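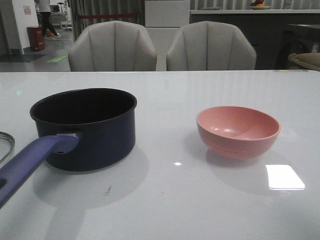 A dark saucepan and a pink bowl on a white tabletop.

Jonarville to change water treatment in April; residents told to expect more scale on cookware

JONARVILLE — The water utility serving Jonarville and Lodlow will switch the greater part of its supply from reservoir water to groundwater in April, a change that will raise the hardness of tap water in both towns and leave more mineral scale in kettles, pans and water heaters.

The utility said in a notice to customers that the new supply will come from the Jillside well field, which has been used as a backup source until now. The Weerakoon reservoir, the main source at present, will be taken out of service while its intake structure is rebuilt. The work is scheduled to last 22 months.

A total of 3,929 service connections are affected. Most are single-family homes. The remainder are apartment buildings, small businesses, two schools and the Lodlow clinic.

Reservoir water in the district is soft. It is collected from rain and snowmelt and has little contact with rock before it reaches the treatment plant. Water from the Jillside wells passes through limestone and dissolves calcium and magnesium on the way. The notice classes the well water as hard and says customers will probably notice the difference within the first few weeks.

Hard water is not a health concern at the levels described in the notice. The effects are mainly on plumbing and appliances. When hard water is heated, dissolved calcium bicarbonate breaks down and leaves calcium carbonate, a white or gray solid that sticks to hot surfaces. In a saucepan it forms a chalky ring at the water line or a thin film on the bottom. In a tank water heater it settles over the lower element or the burner plate and slows the transfer of heat.

The utility considered softening the water at the plant and decided against it. Lime softening would require a settling basin and a sludge handling area that the Jillside site does not have. Ion exchange on the full flow would produce a salt brine, and the Lodlow wastewater plant is not permitted to accept it in the volume expected.

The well water will instead be dosed with a small amount of orthophosphate, a corrosion inhibitor. A change in source can disturb the mineral layer that builds up inside older pipes, and this layer limits the release of lead and copper. The inhibitor is meant to keep it stable. Dosing will start 2 weeks before the changeover so that the pipes have some coverage when well water first enters the system.

Sampling will be stepped up over the same period. The utility has selected 88 homes for tap testing, weighted toward houses with copper lines joined by lead solder and houses with galvanized pipe. Samples will be taken before the change and at set intervals after it. Results will be posted on the utility's website and at the Jonarville office. Homes in the sampling group will receive their own results by mail.

The switch itself will be made overnight, when demand is lowest. Valves at the Jillside pumping station will be opened in stages from 11 p.m., and the share of well water will be raised in steps until the Weerakoon line can be shut. Customers near the boundary between the two supply zones may have mixed water for several days. Pressure is expected to stay within the normal range. Some streets in the upper part of Lodlow may see cloudy or slightly brown water if the change in flow direction stirs up sediment. The notice advises running the cold tap at the lowest point in the house until the water clears, and holding off on laundry until then.

Customers with a home softener should check the hardness setting after the change. A unit set for reservoir water will regenerate too seldom and let hard water through once the resin is spent. The correct setting for the well supply will be printed on the April bill, in grains per gallon and in milligrams per liter. Dishwashers with a built-in softener have a similar adjustment, usually described in the owner's manual.

For kettles and pans, the notice recommends equal parts white vinegar and water, heated gently, left to stand for an hour and rinsed. Citric acid dissolved in water works in the same way and has less odor. Vinegar should not be left standing for long in bare aluminum or cast iron, as the acid attacks the metal. Abrasive pads are not advised on nonstick or enamel coatings. Vinegar must not be mixed with bleach, because the combination releases chlorine gas.

Tank water heaters should be flushed once a year on the new supply. Tankless units are more sensitive to scale, and owners are told to follow the manufacturer's descaling schedule for hard water. Lowering the thermostat also slows the buildup of scale, but the notice cautions against setting a tank too low, as lukewarm storage can allow bacteria to grow.

People who keep fish should test tank water before any large water change in April, as both hardness and pH will be higher. Home dialysis patients have been contacted separately through their care providers. The disinfectant, free chlorine, will stay the same, and the target residual is unchanged.

Water rates will not change as a result of the switch. Pumping costs are higher for the well field, but the utility said the difference will be covered by the intake project budget. That project includes new screens, a replacement for the lower gate and a second intake port at a greater depth, intended to improve water quality in late summer when algae collect near the surface.

The Weerakoon supply will be brought back in stages after the intake is tested. The utility has not decided whether the Jillside wells will return to backup use or be kept in a permanent blend. A blend would fall between the two sources in hardness and would reduce the draw on the reservoir in dry years. A report on the options is due before the intake work is finished.

Customers who want to be considered for the tap testing group, or who have questions about softener settings, can call the Jonarville office between 8 a.m. and 4:30 p.m. Test bottles for the selected homes will be delivered with printed instructions and collected from the doorstep the next morning.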